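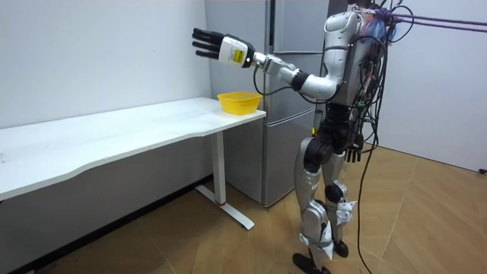
The humanoid at the desk in the kitchen bay, safety ropes on.

Quick one from the Nemwood bay, September 30, 2025. Setup of the fridge cell is nearly there. Valdis Mets has been on it since August, me on and off. Notes for whoever is next on the rota.

Ropes first. Check both shoulders before power, every time, no exceptions. Cable bundle at the back needs to hang free of the hip. It snagged on a clip last month and cost us a morning and one connector (spare is from Gaber, order no. 314, there's one left in the drawer).

Desk position matters more than we thought. Right-hand corner goes close to the fridge but leave the gap, the top door needs it. Basket goes by the front corner, fruit in, handles left and right.
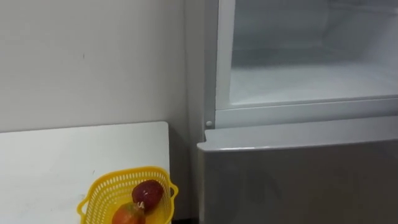

and then run the head camera check before anything moves. If the table corner has drifted in the view, move the table and leave the numbers alone. Baiba Mockus spent ages re-doing the offsets in August when all that had happend was someone hoovered under the desk.

Wrist next. Hand tight on the cable connector, then look at the screws round the housing. The cable wants a proper loop in it, if it pulls straight at full reach then re-route it. Log the cycle count while you're there, we were at 1590 at the last check. Fuvo want a regrease every 100 hours, next one is mine.

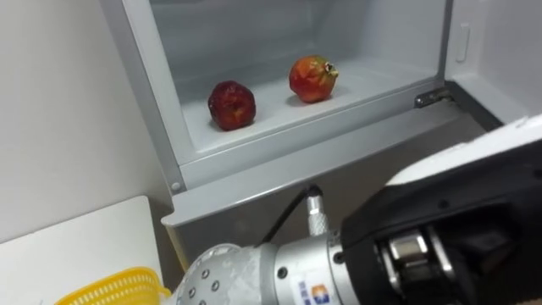

Arm down by the front lip of the top compartment, two fruits on the compartment floor.

Still to sort: speed near the door. Iker Aguirre has it down to 23 per cent for now and it stays there untill the hinge side is mapped. Please dont nudge it up to save time.
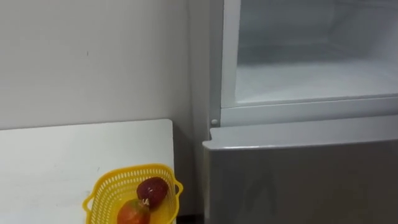 Fridge jobs

Frost in the top compartment. Fridge off at the wall, door open, towel down, no scraping with metal. Dry the floor of it well before you start a run, the fruit slides otherwise. Wipe the lip too.

Anything odd goes in the log book, initials please. Heino Raudsepp has the key to the spares drawer.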